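To: Shared Equipment mailing list
From: Nerea Palacios, Equipment Evaluation Office
Date: 4/18/19
Subject: Re: Korken wrist camera and gripper kit, terms of the trial offer

Dear colleagues,

Thank you to those who sent comments on the Korken offer. The message from Tariq Orakzai is quoted below, with our replies following each part. Questions that reached this office separately have been taken up after that. Members who have not read the supplier's offer sheet can find it in the shared folder under "Flovusetti," the name we have given to the bench automation program as a whole.

> From: Tariq Orakzai
> To: Shared Equipment mailing list
> Subject: Korken wrist camera and gripper kit, terms of the trial offer
>
> Dear all,
>
> I have read the Korken offer on behalf of the Edley laboratory and would like
> three matters cleared up before we put our name to it.
>
> First, the offer sheet speaks of a kit price of $4,000 and a "participating
> site" price of $3,000. It does not say what a site has to do in order to
> participate. If the lower price depends on sending recordings back to the
> supplier, our legal office will need to see the wording.
>
> Second, the loan is for 30 days. Our arm is shared with the Chang
> laboratory, and we would lose a good part of that period to mounting the kit
> and taking it off again. Can the loan be counted from the day of first use?
>
> Third, the sheet says the fingers are suited to "small and flat parts." We
> handle thin washers and cut film. I would like to know whether anyone at our
> own sites has had the kit on a bench, and what they think of the claim.
>
> With regards,
> Tariq Orakzai
> Edley laboratory

On the first point: we asked Korken for the meaning of "participating site" in writing. The reply states that a site must complete two short reports, one at the end of the loan and one in November. No recordings need to be sent. A site may choose to share them, in which case a separate form applies, and the price is the same either way. We have asked that this be written into the order itself, as a letter from a sales office is not part of the contract. Legal review should wait for the revised text.

On the second point: Korken will count the 30 days from the date on the signed mounting checklist. The checklist is a single page and covers the bolt pattern, the cable run and the emergency stop. A laboratory that shares its arm may take the kit off and put it back during the loan, but the clock does not stop while the kit is in its case. Edley and Chang may therefore wish to agree on a calendar before the checklist is signed. This office can supply a blank one.

On the third point: Rosalía Esteban has had a kit mounted at our own test bench. Her notes are in the shared folder, and the parts that bear on the question are given here in shortened form.

The mounting took longer than the manual suggests, mainly on account of the cable. The strain relief supplied with the kit is too short for an arm with a long last link, and a replacement was ordered from stock. The software installed without trouble on the bench computer. It did not accept our usual account names, which contain a period, and a local account had to be made.

Fingertip alignment is checked through the wrist camera with the gripper brought close to shut. The manual gives the procedure in four lines and has no illustration, a gap we have raised with the supplier.
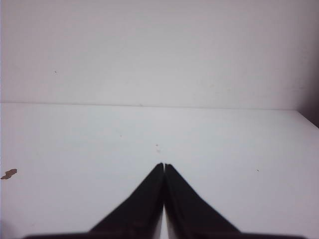
Alignment of the fingers is the item we would ask every trial site to record first, before any part is handled. A view of this kind is useful for it: the tapered tips come together at the top with only a tiny notch between them, while a narrow pale line of the surface behind runs down between the inner faces. Sites should keep one such view from the start of the loan and one from the end, and note any change in the width or the slant of that line. We would also point out how readily the camera picks up small marks on a white tabletop. Two tiny reddish-brown specks can be made out just beyond the tips, and there is a larger brown fleck toward the left. A site that means to use the part-finding software should wipe the bench before each session and write down that it has done so — otherwise a report of false detections will be hard to judge. The view is a little soft at the fingers, and the focus setting should be entered on the same sheet.

With regard to Mr. Orakzai's washers and film, this office takes no position as yet. Ms. Esteban's notes concern setup only, and the trials with thin parts have not been written up. We would welcome samples from Edley. Please send a few of each kind, labeled, together with the material safety sheet for the film.

Two further questions came in from Consuelo Calvo. She asks whether spare fingers are included. They are not; one pair is fitted and further pairs are sold separately, at a price Korken has yet to confirm. She also asks whether the kit may be moved between buildings during the loan. It may, provided that it travels in its own case and the mounting checklist is signed again at the new bench. The second signature does not restart the loan.

Yolanda Palacios has asked that any site with a raised or glass work surface make itself known before ordering. The offer sheet says nothing about reflective surfaces, and she would prefer that the matter be put to the supplier once, on behalf of all sites.

Laboratories that wish to be placed on the loan list should reply to this office, not to the full list, and give the following:

Name of laboratory and person responsible
Make of arm and type of wrist flange
Length of cable run from wrist to controller
Type and color of work surface
Kinds of part to be handled
Any dates on which the arm is not available

Places will be given in the order in which complete replies arrive. A reply without the flange type will be treated as incomplete. The revised order text will be placed in the shared folder when Korken returns it, and a short notice will be sent to this list at that time.

Sincerely,

Nerea Palacios
Equipment Evaluation Office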